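Gallery: two weeks with the Panderance hand-held grippers
Posted 10/8/22 by Rhea Abella

So I finally got my hands on the Panderance pair, the kit Drorkura sells for recording gripper demonstrations without a whole robot arm in the way. I had it on loan for 14 days and used it most of them. The price is $1,461 for the two, cables included, and a single is $609 if you can live with one hand (I couldn't, I missed the second one right away).

I was ready to be grumpy about it. My last set of these came from Kirkegaard and gave me sore thumbs by lunch. The Panderance grips are fatter and I got on with them much better, though my left hand still complained after a long session – small hands, your mileage may vary. Setup was an evening of reading the manual twice and then finding the one page I needed at the back.

Gripes? The cables. They hang down right by your wrists and I never stopped noticing them. I'd also love a carry case, and spare finger pads in the box instead of as an extra order. Support answered my email the next morning, which was nice!

Only one picture made the cut this time, more when I get the singles in January.
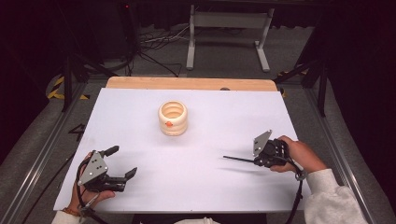
One gripper in each hand and the ribbed cup waiting on the white board. Left one open, and that long thin finger on the right took me a while to get used to.

Oisín Ó Briain wrote in to say the cables bothered him too, until he ran them up his sleeves with a bit of soft tape, and that he would still pick the pair over two singles. He also wants to know if the pads wear as fast as the old Stolitthorpe ones did.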